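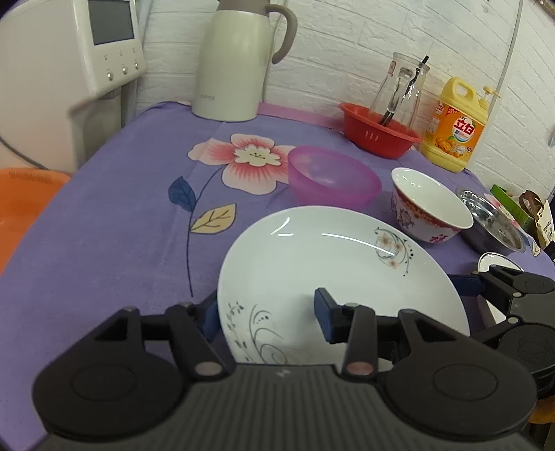

Dec 24, 2019

Final scoring posted overnight. Stat corrections are still possible but the margin is too wide for them to matter. Lost the Voledcombe title to Zahira. Writing up the blind bidding side of the season now while the transaction log is still open in another tab, before the commissioner rolls the league over and the site hides the losing bids again.

Starting budget for waivers was 200 units per team, no zero bids, ties broken by reverse standings. Same as last year. The rule that changed was the continuous run: claims now process every night in place of the single midweek run, and players go to free agency only between the morning run and first kickoff. I argued for this in the spring and I think I misjudged what it would do to prices.

My assumption was that more frequent runs would spread spending out and lower the average winning bid. The log shows early prices were higher than last season. The reason is fairly plain once the losing bids are visible. With one run, an owner who lost the top claim had a list of fallback claims in the same batch and usually got one of them at a small price. With nightly runs, most owners stopped entering fallbacks at all. They put a large number on the first choice, waited, then put a large number on the second choice the next night with the same money. The same unspent budget was chasing each player in turn. I did this too.

My own spending by phase:

September: too much. Two claims on backup running backs after injuries to the starters, both at prices that assumed the job would last. Neither did. The backfield in each case became a split by the following month and I was starting a player with 8 touches.

October: almost nothing. I was saving, without having written down what for.

November: reasonable. Streamed defenses at 2 units a claim and won nearly all of them, as only Aminu was bidding on defenses and he bids 1 on everything out of habit.

December: had 4 units left for the playoffs. Zahira had several times that and used it to block me at tight end in the semifinal week. She did not need the player. Correct move on her part. It is in the log with a timestamp four minutes before the run.

The tight end claim probably did not decide the final. I checked the replacement I used against the player she blocked and the difference was smaller than the deficit. My flex spot was the larger problem, and that goes back to the draft and has nothing to do with waivers.

Method notes for next year. Bid as a share of remaining budget is the wrong unit when the other budgets are visible. What matters is the second-highest bid that can be made by someone with a need at the position. For each claim I should list the owners who have both the money and the roster hole, take the largest of those budgets, and look at what that owner has paid for the same kind of player before. Funmilayo never went above her previous high for a position all year. That was available to me from week 5 on and I only saw it last night. I overpaid against her three separate times by more than the entire cost of a defense stream.

Second item: hold a fixed reserve from Thanksgiving on. I have put it in the sheet as a locked cell, so that I have to unlock it on purpose.

Third item: the value column. It multiplies projected points over replacement by expected weeks in the job, and the weeks figure was my guess each time. I went back through the injury claims and my guesses ran long in every case but one. Plan is to cut the guess in half for any backup who has not had a start before, and leave it alone for the others. Crude, but the sample is too thin for anything better.

Jatville league is a separate matter. Best ball, no claims, so none of this applies. Finished mid-table there. Wike and Flerach both pay out after the last regular season week and I am out of contention in one and irrelevant in the other.

Cherry Mae wants to propose a return to the single run for Voledcombe. Zainab is against and will say the nightly run gives people something to do. I am undecided. If it stays, my preference is for conditional claims to be shown more clearly on the entry form, because I suspect half the league does not know they exist. Will write to both of them after the holiday.

Exported the log to the sheet at 11. The player IDs came through as text again and the lookup failed on any name with a suffix. Fixed by hand. Still to do: the draft side, meaning the flex problem and the third-round pick in particular, then the keeper prices, which are due before New Year.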